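October
By the Sarkent documentation desk

Section 6. Setting up a recall petition

Sarkent keeps track of petition sheets from the moment they leave the office until the clerk stamps them. It has no opinion on whether your council member deserves to be recalled. Have your district map and your approved petition wording at hand before you start.

1. Open Petitions and choose New. Pick Recall from the list. Initiative sits directly above it and has disappointed several campaigns.

2. Enter the name of the office exactly as the clerk prints it. "Council, Dromberg East" and "Dromberg East Council Seat" are, to the clerk, different planets.

3. Set the signature threshold. For Dromberg East it is 3,403 valid signatures. Type the number without the comma.

Note: The threshold counts valid signatures only. Ones from the next district over, from the deceased and from Mickey Mouse go in the Rejected column, where they may keep each other company.
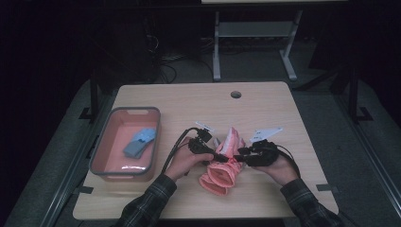

Fig. 6-1. Light-blue sock in a bin, table with grommet hole.

4. Load the voter roll. Sarkent reads the Irach export and the older Šimkus export. If yours is the Šimkus kind, tick Swap Name Order, or every voter in the district will be filed under their first name.

5. Wait. A full roll takes over 70 seconds to load, during which the progress bar sits at nothing and then leaps to the end. Leave it alone.

Caution: Do not load the same roll twice. The program will cheerfully double your electorate, and turnout projections will look like those of a much less free country.

6. Print the sheets. Check that the full petition wording appears on every one, including the sheet you are sure is fine. 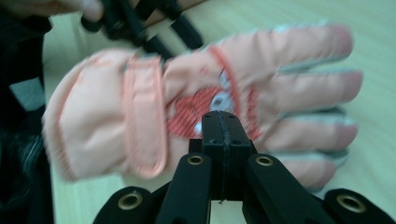

Entering signatures

1. Log each returned sheet by its number, then by the circulator who signed the back. A sheet with no circulator signature can be entered, but it stays gray until someone owns up to it.

2. Type the surname and street number. When Sarkent finds a match, press Accept. When it finds two, compare addresses — a father and son with the same name will sign on adjoining lines, usually in the same pen.

3. Unreadable entries go to Review. You get 3 attempts at each before the line locks. Doctors may need all of them.

4. Run Check Duplicates at the end of the day. Enthusiastic supporters sign outside the library on Saturday and again outside the hardware store an hour later. The earlier signature stands.
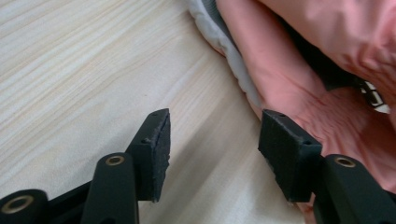 Fig. 6-2. Open gripper fingers, pink fabric behind.

Note: The totals page refreshes when you leave it and come back. Staring does nothing.

5. When the valid count passes your threshold, the banner turns green. Keep collecting anyway. The other side is allowed to challenge signatures and will have found a retired attorney with time on his hands.

6. Choose File, then Close Petition, and print the cover sheet in duplicate. The clerk keeps one copy. For submitting to the clerk in person, including parking, see Section 7.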